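Spoon pickup demos: keep the rest blocks fixed or move them around?
Posted in Teleoperation and Data Collection 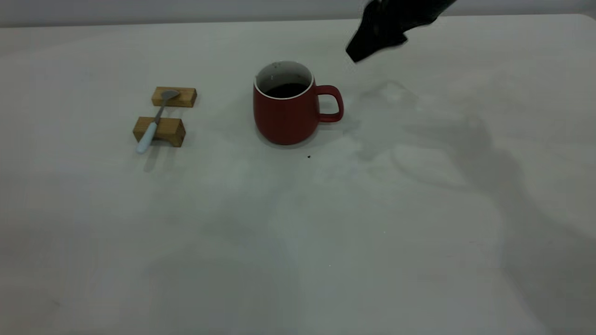 Start position for the stir task, fixed camera.

I'm collecting teleoperated demos for a stirring task. The arm picks the spoon up off two wooden blocks, carries it to the mug, stirs, and puts it back across the blocks. One single-arm station, one fixed camera, plus joint positions and gripper opening. Training is plain behavior cloning with action chunks, nothing exotic.

I have 303 demos so far. The blocks went back to nearly the same place every time, because I had pencil marks on a paper template. The mug moved a few inches between episodes. The policy does fine when the blocks are on the template spot. If I shift them by the width of a block, it closes on air next to the neck of the spoon and then carries nothing over to the mug. It stirs quite nicely with no spoon.

What I want to know:

Should I throw out the 303 and start over with the blocks moving too, or add to them?

Does the lighting matter here? The arm throws a big soft shadow over the right side of the table, and it changes shape as the arm moves.

Do I need to record failed grasps?

I can do maybe 9 good hours of collecting before we lose the station at the end of August.

Zineb El Idrissi

3 replies

jenmont_lab (accepted)

Keep the 303. They still teach the carry and the stir, and those parts don't care much where the blocks were. Add new ones with the blocks moving, and when you sample for training, weight the new ones up so a batch is at least half varied starts. If you just mix them in evenly, the old position wins for a long time.

For placement, don't do it by feel. People think they are being random and they aren't. We had an operator who put things on the left for a whole afternoon. Write a short script that prints a position and an angle for the block pair, set it up, record, next. Change the gap between the blocks too, within what the spoon can still bridge. Turn the spoon end for end in a share of them if you expect that at test time. If you don't, leave it alone, it will cost you demos.

On the failures: record recoveries, skip pure failures. Start some episodes with the gripper already a bit off from the neck, then correct and grasp. Trim the front of the episode if you had to drive it to the bad spot by hand, otherwise you are teaching it to go there. That fixed most of our "closes on air" problem. The other thing that helped was ending the episode and labeling it bad right away if the spoon slipped, instead of going through 800 files later trying to remember which ones.

Shadow: I would leave it. It will be there when the policy runs, so it should be there in the data. What hurts is a shadow that is in training and missing at test, like a window blind someone opened. Check that your lights are the same in the morning and at 4 p.m.

vernodier

You need more data. We didn't get anything reliable until 936 episodes. Also get a wrist camera.

Chraibi

Agree with the first answer mostly, but I'd push back on one thing. Before collecting anything, replay a few of the failed runs and look at when the gripper starts to close. If it closes at the same time step whatever the blocks are doing, the policy is going off joint positions and hardly using the image. Try a training run with the joint positions dropped or noised. It's one overnight run and it might save you half of those 9 hours.

A wrist camera does help with a thin neck like that, but you can't add one to demos you already have. Depends how attached you are to the first batch.

Small point: wipe the table between sessions, or let it get dirty on purpose. There's a dark crumb by your mug. If a speck sits in one place for a whole session, the model is free to use it as a landmark. Probably harmless with one, I just wouldn't leave it for a hundred episodes.

Comments on the accepted answer

Zineb El Idrissi: Did the check Chraibi suggested first. Gripper closes within a few steps of the same time in every failed run, so that's at least part of it. Noised run is going now. Script for the block positions is done, I start collecting Monday.

jenmont_lab: Good. Save the printed positions in the episode metadata. You'll want to plot success against them.

Zineb El Idrissi: Will do. Is the Dondura logger OK with extra fields — or does it drop them?

jenmont_lab: Ours drops them without a warning. Write a side file.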